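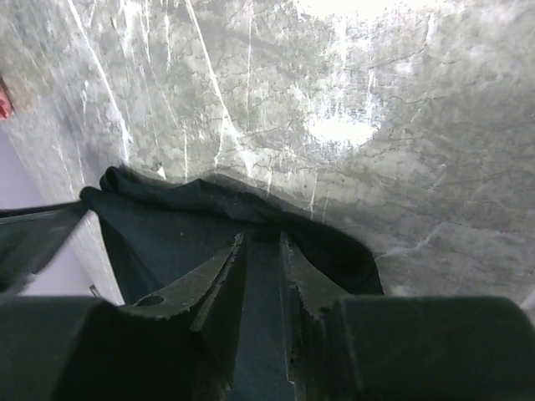

Dark green cloth, unfolded, on a gray surface.

Folding dark knits: Ainhoa Herrero on tables, trays and stacks

Interview by Ľudovít Kratochvíl
February 25, 2024

Ainhoa Herrero wrote the folding sheet used at Brikuver, a garment resale and storage firm in Halás. The sheet is six pages long and covers T-shirts, sweatshirts, fleece, towels and children's clothing. We spoke for an hour about T-shirts and did not get to towels.

Her first point concerned what she calls the drop. A garment comes out of the bin bunched, and most of the time spent on it goes into finding out which way it lies. "The fold itself is short," she said. "Getting to a flat shirt with the collar where you want it is the long part. If I'm looking for time to save, I look there."

Dark garments are slower to open than light ones. On a white shirt the seams throw a shadow and the hem is easy to find. On black or dark green fabric the folds, the seams and the openings look alike. Herrero tells new staff to work by feel. The hem of a T-shirt is a double layer with stitching, the neck rib is thicker and narrower, and the sleeve hem is short. "Run the edge between finger and thumb until it changes. The change tells you which opening you have."

Brushed fabric adds a second difficulty. The nap grips itself, so a bunched piece of fleece holds its shape when lifted by one point. The sheet says to lift it by two points, let it hang, and lower it with the bottom edge touching first. Shaking is allowed for jersey and discouraged for fleece, where it moves lint onto the table and onto the next garment.

I asked about the table. Brikuver uses a smooth hard top, and Herrero would not go back to a padded one. Padding holds the shirt still, which helps with a silky lining, but cotton jersey catches on it and the lower layer wrinkles while the upper one slides. On a smooth top both layers move together and the wrinkle can be pushed out through the hem with the side of the hand.

Surface color came up more than I expected. The firm tried a plain black top from a supplier called Ziltum and returned it. Dark shirts disappeared on it. A plain white top was tried next and made white undershirts hard to square. Mid-gray was the compromise. A pattern in the gray does no harm, Herrero said, as long as it has no straight lines in it. A straight line in the surface pulls the eye and the folder starts squaring the shirt to the line when the shirt should be squared to its own side seams.

The position of the shirt is set by the folder's reach. Most instructions show the collar pointing away from the person. Herrero permits sideways placement if the table is shallow, and prefers it for long shirts. What she does not permit is changing orientation between shirts. The stack then has collars on two sides and has to be turned piece by piece at packing.

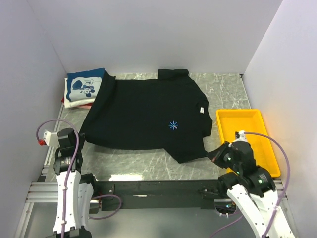
Should a printed T-shirt be folded with the print inside or outside?

Outside, if the stack will be picked from by sight. Lay the shirt face down, fold both sides to the center of the back, bring the hem up to the collar and turn the piece over, so that the print ends up on top.

She added that small chest marks are treated as prints. A small logo still has to show on the top face of the folded piece, and if it sits off center the side folds are made narrower until it does. Large prints are allowed to run over the fold. Thick plastisol ink is the exception, and shirts with a stiff panel are folded below the panel even when the piece comes out longer than its neighbors.

Labels are the next section of the sheet. A woven tag sewn to the outside is left flat and pointed away from the fold line. A care label at the side seam is tucked in before the first fold. An exposed label catches on the garment above when the stack is slid, and the upper piece comes away with a twisted corner.

On stacks, the rule is heavy pieces at the bottom and the folded edge toward the person. A mixed stack is accepted at the table and is sorted by size later. Herrero has stopped asking for color order at the folding stage. It used to be on the sheet, and people held finished garments aside while they waited for the matching color.

The stack belongs at the back of the table, in a corner if there is one, where two walls keep it square. Its weakness there is that an opened shirt can ride over it. If a shoulder or a hem rests on the stack, the first side fold drags the top piece with it. The sheet says to clear the overlap before starting. In Herrero's experience this is the line most often ignored.

Trays are used for carrying. Brikuver buys shallow plastic ones with a raised rim, sold under the name Cikarine, and keeps one beside the folding area. A deep bin takes more garments but the lower ones compress and the fold line sets. A shallow tray takes one layer of stacks and goes straight to the shelf. The tray should lie to the side of the folder's stronger hand. It is often set down at an angle, and she has no objection to that.

I asked for figures. The team folded 1,372 T-shirts in September, the last month for which she had a complete log. The shelf system was planned for 3,000 pieces of all kinds. Of the shirts folded that month, 3 were pulled back at packing for a tag left across the fold line. Refolds for uneven sleeves are not logged, and she would like them to be.

The sleeves are where she expects the next revision. The current text says to lay both sleeves flat before the first fold. In practice one sleeve is usually flat and the other has an edge turned up or doubled under, and a folder who is looking at the collar misses it. She is considering a separate line: check the far sleeve, then the near sleeve, then the hem. "I'd put it before the smoothing step," she said. "If you smooth first, you press the turned edge in and then you have a crease to deal with."

The towel pages use a different table height and will be covered separately.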